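Wool, Fleece and What Lies Between: A Term Project on Warm Clothes in a Hill Town

By Bielecka, second-year textiles and home studies
April

I should begin by admitting that this project started out as something else. My first proposal was a short history of the knitting mill at Zarnau, which closed before I was born and which I had heard about all through my childhood, mostly at the dinner table and mostly when somebody was cold. I thought I would go up there, look at the old buildings, find some papers in the town library and write it all up in a tidy way. But once I started reading I kept getting pulled toward the clothes themselves and away from the mill, and my supervisor was kind enough to let me follow that. So what you have in front of you is a report on how people in one small town have kept warm, what they wore to do it, and how the move from wool to synthetic fleece changed the everyday work of looking after clothes.

Zarnau sits high enough that the heating goes on early and stays on late. The mill made heavy wool undershirts, socks and a kind of thick pullover that people there still call a Bamska, after the company name that was sewn inside the neck. My grandmother had two of them, one for church and one for everything else, and the second one was darned so many times at the elbows that by the end there was probably more darning than sleeve. The library keeps a box of Bamska order books, and I spent two very happy afternoons with them (and with the library's radiator, which I came to love). The one I read most closely lists 696 pullovers for a single winter season. It gives the sizes and the colors, which were brown, gray, and something the clerk wrote down as "ordinary."

What the order books don't tell you is how the things were washed, and that was the part I most wanted to know. For this I relied on conversations with older neighbors and on a household guide from the mill, eight pages long, that was given out with each pullover. It is a lovely little booklet, and very strict! You were to wash the garment by hand in lukewarm water with soap flakes, never wring it, roll it in a towel, and dry it flat on a table away from the stove. You were to do this as seldom as possible. Between washes you aired it, brushed it, and hung it outside on a dry frosty morning, which the booklet says "refreshes the fiber." I tried this with a wool sweater of my own in the winter term and I have to say it came in smelling wonderful, though so cold and stiff that I had to wait a good while before I could put it on.

Most of the neighbors I talked to remembered washing a pullover twice in a winter, or once if it had been a clean sort of winter. They also remembered the drying, which took days, and the fact that a whole table was lost to it while it went on. One woman told me her family ate standing up when the pullovers were drying. Her sister, sitting right next to her, said this was nonsense and they had simply moved to the other table. I have left both versions in.

Fleece came into the town slowly and then, as far as I can tell, all at once. The oldest piece I was shown came from a sporting goods shop in Brillmont, the nearest town of any size, and by 2000 the same shop had given a whole wall over to it. People liked it for reasons that had very little to do with fashion. It was light. It didn't itch. Above all it could go in the machine with everything else and be dry by the next morning, which to anyone who had lost a table every winter must have seemed close to a miracle.

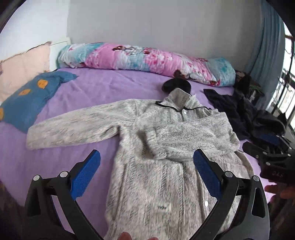 Care is where the two materials really part ways, and I gave this section more time than any other. With wool the labor is in the washing, and with fleece it has moved to all the small things around it. A fleece will forgive you a great deal, but it does not like heat, it does not like fabric softener, and it picks up lint from towels as if it had been asked to. The mottled pale gray sort, with white and darker streaks running through it in wavy lines, is a good choice from this point of view, as a bit of stray fluff is much harder to spot on it than on plain navy. Before washing I now close any zipper and snaps, check that a drawcord at the collar isn't going to wander off and knot itself around a sock, and turn the whole thing inside out so that the fuzzy side rubs against itself a little less. I wash on cool and hang it up. None of this is difficult, but when I read my list back to one of my neighbors she laughed and said it was longer than the Bamska booklet, and I'm afraid she may have been right.

For the practical part of the project I compared two garments over the winter term, my own wool sweater and a secondhand fleece pullover. I wore them on alternate days as far as I could manage and kept a notebook of how each one felt, when it needed washing and how long it took to dry indoors on a rack. The fleece always won on drying. The wool needed washing far less often and held up better to cooking smells, and I live above a bakery that also fries doughnuts, so this was a fair test. On warmth I went back and forth. Sitting still at my desk I preferred the wool. Walking uphill to class I preferred the fleece, except in wind, when I would have given both of them for a proper coat.

I should say something about shedding too. Synthetic fleece loses tiny fibers in the wash, and I had hoped to measure this at home with a filter bag. My results were poor. The bag was too small for the pullover to move about properly, I weighed the lint on a kitchen scale that was never meant for the job, and at least some of what I collected was cat. I have put the figures in the appendix for the sake of completeness, but please don't lean on them.

If I were doing the project again I would start the interviews earlier, and I would ask to see people's drawers and closets sooner than I did. I was shy about it at first, and it was only when the clothes came out that the best stories did. Several people brought me a Bamska pullover they no longer wore and couldn't bring themselves to give away. One had been cut down into a child's vest, and another had become the lining of a dog bed. My grandmother's second one, the darned one, turned up at my aunt's house while I was writing this chapter, and it is now airing on my balcony.

Related projects
Soap flakes and washboards: laundry before the machine
Mending as a school subject
The covered market at Brillmont, a building study
80 buttons: cataloging a family sewing box

This site uses cookies to remember your settings. By continuing to read you agree to their use.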